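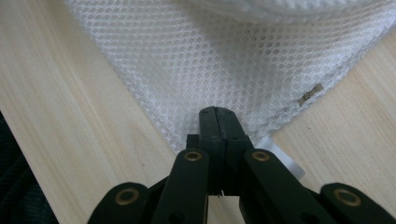 Gripper rebuild, second pair, 6 May 2024. Put the new finger blocks on both hand units last night and spent today on the bench finding out what I got wrong. The linkage is the same as on the first pair, with new holes reamed one size up, and the play I could feel in March is mostly gone. Closing is still a bit off on this one. With the tips shut over the white mesh, the seam between them leans to the right on its way down, and the right finger flares toward its base where the left one stays nearly straight. The flare is how I drew it. The lean I want to get rid of. I had it blamed on the print, then swapped the blocks left for right and the lean stayed where it was, so it's in the arms.

Measured the arms after that. The right inner one is a hair longer between hole centers than the left. Both came off the same file, so I think the blank moved in the Oveck vise when I did the second hole. New plan is to drill both arms stacked, with a pin through the first hole. There is enough stock on the shelf for two more pairs and I cut the blanks before lunch. They are in the tray marked Brelley with the old springs.

Trigger spring

Tried three springs. The soft one lets the tips drift open when the hand is turned over. The stiff one is the one from the parts drawer and my thumb was sore after one session with it. Settled on the middle one with the anchor moved in by one hole. It closes firmly enough on cloth and I can hold it shut while I talk to somebody. No idea how it will be after a full afternoon.

One complete unit with the cable on it weighs 900 grams. The first pair was lighter and I knew it would be, but I'd like some of that back. Most of the extra is in the body, which I made thick out of nerves after the crack in March. I could pocket the back face. Leaving it alone until the arms are right.

Mesh tests

The mesh is a good bad case. The tips are wider than the holes, so nothing pokes through straight away, but an edge will snag if there's any burr on it. There is a step about halfway down each finger where the tip meets the thicker block, and I had left that corner sharp. Broke it with a file on both units and went over it with 400-grit paper. Dragging the closed tips across the mesh afterward felt smooth in one direction and scratchy in the other. Went around again with the paper. Better.

Picking up a single layer from flat works if I come in low and pinch close to the seam, where the fabric is doubled. Out in the middle it mostly slides away from the tips. Pressing down before closing helps. I wrote that on the card for whoever does the next session.

Tag pickup is easy. The tag is stiff compared to the mesh and stands a little proud of the table at its cut end. I keep using it as a handle without meaning to, and that will spoil the runs if we want the grasps to be on fabric. Either fold the tag under or decide that it's fair. Pallavi thinks it's fair. I don't mind either way as long as we do the same thing every time.

Two-handed

Moved on to both units together. The job is the boring one: take the folded white cloth from flat, open it, fold it again, leave it where it started. I'm using the names from the Gautam sheet for the steps so the notes match the old ones.
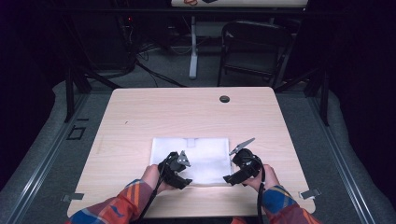
Opening goes fine. Folding back is where the time goes. The second fold wants both near corners lifted together, and if one hand is late the top layer creeps and the edges no longer meet. I did 11 runs. Two of them I stopped partway when the left unit lost the layer. The rest finished, with edges anywhere from good to sloppy. I didn't score them and I'm not going to go back and invent scores.

The left hand is weaker than the right hand, by which I mean my own left hand. Pallavi Vashisht tried it for a while and had the same trouble on the opposite side, she's left-handed. So I'm not going to touch the left trigger geometry on the strength of my own thumb. I had been about to.

Cables. The right one wants to hang under the wrist and the left one wants to lie across it. Both pull a little at the end of a reach. I taped mine to the sleeve for a few runs and liked it. A proper strap would be nicer. The connector at the body end is fine, I had been worried about it, and I pulled on it harder than anybody should without a dropout in the log.

Logging

Zemix box is logging both triggers at 200 samples a second. That's plenty. The left channel had a step in it near the start of every file and I spent too long on that before I saw that the zero was being taken with my thumb already resting on the trigger. New rule for the start: hands open, wait for the beep, then pick up. I moved the beep later by a second and it has been clean since.

The position trace still jumps when I bring the two units close together over the cloth. It was worse with the old mount. Haven't looked at it properly. Please don't "fix" it in the filter settings before I do, I would like to see it raw.

Height and reach

Worked standing. My reach gets awkward at 610 mm in from the near edge, past that I am leaning and the wrists twist. Anything we want picked up should start closer than that. I put a pencil mark on the side of the tabletop and will move it if someone shorter takes a turn.

To do

Drill the stacked arms, ream, fit to the right unit first.
Recheck the seam lean with the new arms before changing anything on the fingers.
Order more of the middle spring, same part, the bag is nearly empty.
Strap for the wrist, both sides.
Look at the position jump with the raw files.
Decide on the tag.
Back-face pocket, later.

Left both units in the case with the springs off. The finger screws have thread lock on them as of this evening, so give them overnight before you try to turn one. The 2 mm key with the red tape is the good one. The other has a rounded end and I keep putting it back in the drawer.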